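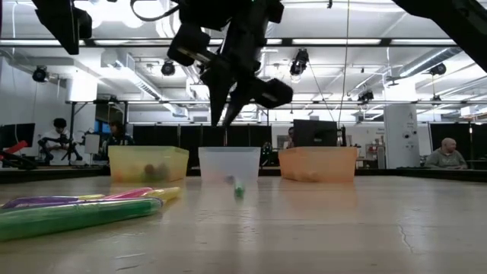
The sorting bench at Eltcombe, with the lids-off bins and the marker pens

Hello, and welcome to our corner of the site! We're a small robot learning lab at Eltcombe, and I've been asked to write the page that says who we are and what we do all day. I write most of our web pages (the others pretend they can't spell), so if something reads a bit oddly, that's me.

The short version is that we teach robot arms to tidy up. Pens, crayons, bottle tops, anything small and annoying that ends up in a heap on a table. The longer version is that we study how a robot can learn a fiddly job from people showing it what to do, and how few showings we can get away with. Every demonstration costs somebody's time, and quite often somebody's wrists, so "how few" matters to us a great deal.

How we got here

We started out wanting to do kitchens. Everyone in robotics wants to do kitchens! Our first bench was named Bisto in honour of that plan, and the name has outlived the plan by a good long way. Somewhere along the line we noticed that we kept getting stuck on the same thing, picking one item out of a jumble without dragging its neighbours along, and we decided to stop and do that properly. I still think it was the best decision we've made, though I do miss the idea of a robot that makes gravy.

What we do now goes like this. A person guides the arms through a job while we record the movements and the camera views, then we train a model on the recordings and let it have a go by itself. Our particular method is called Zuro. Most approaches treat a whole demonstration as one long thing to be copied from start to finish. Zuro chops each one up at the moments when the gripper touches something or lets go of it, and learns the bits between those moments separately. The touching bits are short and precise, and the travelling bits are long and frankly a bit dull, so it makes sense to us to spend the effort where the trouble is.
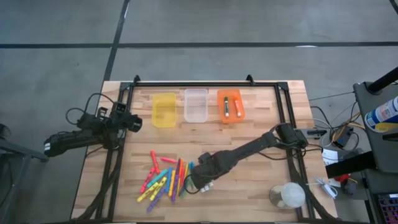
OUR WORK > Learning from demonstration

Crayons are a real favourite of ours and also the thing I complain about most. They're thin, they roll, and when they're heaped up they lean on one another, so moving one shifts three more. Marker pens are much friendlier because there's more to get hold of. We tend to start a new model on markers and bins, and bring the crayons out once it's feeling confident.

Our main result so far is about how much data you need. We trained one model on 3210 demonstrations in the ordinary way, and a second on the same set chopped up with Zuro. Then we kept taking recordings away from the second to see when it got worse. It held up for much longer than I'd have guessed, and the place it finally fell over was nearly always the same: the first pick from a full heap. Later picks, when things have spread out a bit, were fine. So these days we collect far more first picks, and we've stopped recording whole tidy-ups just for the sake of it.

We've got it wrong too, and I'd like that on the page. We had a lovely spell of thinking that using 2 arms would make everything twice as quick. It doesn't! They wait for each other like two people at a doorway. Sorting out who goes first is now a project in its own right, and we run every version 10 times before anyone's allowed to get excited about it.

What we share

The first 3000 demonstrations went up on our downloads page on August 31, 2023, along with the code that does the chopping. It's free for teaching and research. Please do tell us if you find a broken recording, as there are bound to be a few in there and I'd love to get them fixed.

We also have a friendly arrangement with Petrauskas, a small workshop that makes fingertips for grippers. They send us new shapes, we wear them out, and then we post them back with rude notes about crayon wax.

Come and say hello

We run an open afternoon every September, and you're very welcome to have a go at guiding the arms yourself. It's harder than it looks for the first few minutes and then oddly soothing. Schools, students and the plain curious can all book through the contact form, and if you're thinking of joining us for a project, tell us what you'd like to try and which bit of it you're unsure about. We read everything, although it can take us a while to reply when there's a deadline on.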